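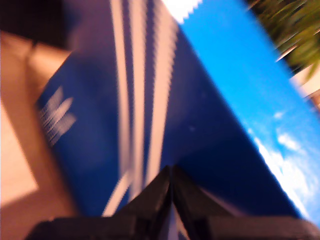

Handout 5: The Box With the Lid That Comes Off

Hi all. We're in Room 309 again for this one, and please bring a shoebox. Any shoebox, any brand, as beat up as you like, but it needs a lid you can lift off completely. If you only have the kind with the lid hinged along the back, bring it anyway and pair up with someone.

I love this session more than I should. I've had shoeboxes in my closet since college (tax papers, cables, one full of birthday candles for some reason) and it took me years of teaching packaging before I really looked at one! So that's the plan for tonight: look at a thing you've handled hundreds of times, take it apart, put it back together, and write down what you noticed.

Reading before class: the Mikwood packet, the section on rigid and folding board. Skip the part on glue temperatures, we'll get to that in February.

Words we'll use

Base: the bottom part, the one that holds the shoes.
Lid: you know this one. When I say "full lid" I mean one whose sides come all the way down over the base. A shallow lid stops partway.
Long side and end: I'll say these instead of front and back, because with a shoebox everybody has a different idea of which is the front.
Thumb notch: the half-circle cut out of an edge so you can get hold of what's behind it.
Raw edge: any place where the board has been cut and the inside color shows.

Print on the outside

Take the blue Adidas box as our sample. It's a nice one for talking about color, because there's royal blue on one face and a much lighter sky blue, with white clouds, on the one next to it. The two meet in a straight line right along the corner. Run your finger down a corner like that on your own box and ask yourself where the print changes. Is it exactly on the fold? A hair over? Cardboard moves a little between printing and folding, and a hard color change on a fold leaves you no place to hide. If I were laying one out I'd want to see a folded proof first, every time.

The stripes and the trefoil are white on the blue. When you sketch your own box, mark where the logo sits and then put the lid on and check again. Does the lid cover any of it? I had a student last year who drew a gorgeous lettered panel for a candle company, Jovaveck, and the lid came down over half the name. She laughed, I laughed, we moved the lettering. It's an easy thing to miss on a flat sheet.

Reading the end label

Our sample has a white label with GAZELLE at the top, then a product code and small print, then a column of sizes: 6, 6, 39, 6, 245, 240. I'd like you to copy out the label on yours by hand, exactly as it's laid out, including the barcode (a scribbled rectangle is fine). Then answer these in your notebook:

Which piece of information is biggest, and who is it big for?
Which size would you look for first? How long did it take you to find it?
Could you read the label with the box on a high shelf and the lid on?

I wear a size that seems to be different in every country, so I have feelings about size labels. I'd put mine in a much larger type. But then a stockroom person and I want different things from that little rectangle, and it has to work for both of us.

The thumb notches

Now the part I get excited about. Look along the rim of the long side of the base, and then along the lower edge of the lid. On the sample there's a half-circle cut in each of them, and you can see the tan cardboard at the cut in the base, a paler beige at the one in the lid. Lids this close to the size of the base can grip like crazy, and a notch gives your thumb somewhere to go while the other hand holds things steady. It's also a place where the raw edge shows, so you're making a choice about color whether you meant to or not. Brown inside a blue box looks warm to me. Somebody else might want the board colored all the way through and be willing to pay for it. 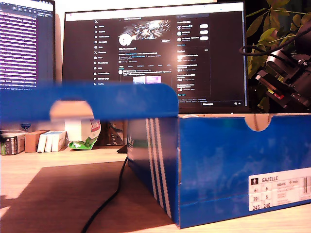

Rosaura Cuadros wrote to me after the last round of this class to say I'm too fond of notches. Her point was that a notch is a tear waiting to start, and that on every old shoebox she owns the split begins right at the cut. She'd leave them off and make the lid a touch looser. I think she's right about cheap board and wrong about good board, but please test it on yours and tell me who wins.

What to do in class

1. Lift the lid straight up with both hands, slowly. Note where it sticks.
2. Do it again one-handed. Note which side you grabbed.
3. Measure the base and the lid, outside edges, and write down the difference.
4. Open out the lid flat along its glued or tucked corners. Go gently, you'll want it back.
5. Trace the flat shape on a big sheet. Mark folds with dashes and cuts with a solid line.
6. Fold it back up and see if it still fits the base.

Allow 30 minutes for step 5. People always rush the tracing and then their folds drift.

To hand in

Your traced sheet, your copied label, and one page on a change you'd make. Keep it to one change, please! Hortensia Agudelo is collecting sheets while I'm away, so leave them in her tray in Room 801 and put your name on the back. Spare board and bone folders are in the Bermúdez cabinet, bottom shelf, and the good scissors go back in the tin when you're done.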